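Convocatoria de participantes – Estudio sobre hábitos de limpieza en cocinas domésticas

Trudico busca hogares para un estudio de uso de Clorar, limpiador de superficies en fase previa a su comercialización. El trabajo de campo se realiza en septiembre y dura 7 semanas. Se seleccionarán 100 hogares titulares y una lista de reserva.

Requisitos: ser mayor de edad, residir en el área de Viren, cocinar en casa a diario y no trabajar en los sectores de detergencia, cosmética o investigación de mercados. Quedan excluidas las personas con asma o dermatitis diagnosticada.
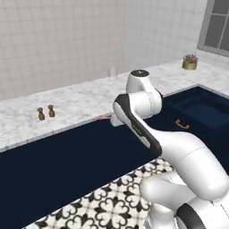 Cada hogar aplicará el producto una vez al día y anotará dosis, tiempo de contacto y aclarado en un cuaderno normalizado. El protocolo varía según el material de la superficie de trabajo. Las encimeras largas de mármol, como la de la imagen, se asignan al grupo B, que emplea la fórmula sin ácidos; granito, acero y laminado pasan al grupo A. El material debe indicarse en la solicitud – no se admiten cambios de grupo una vez iniciado el estudio.

Compensación: 300 euros brutos por hogar, abonados tras la entrega del cuaderno completo. El producto y los paños se suministran sin coste. El abandono anticipado no genera derecho a pago parcial.

Solicitudes: formulario en línea, referencia 663, o en la oficina de Trudico, edificio Tomić, los miércoles de 10:00 a 13:00.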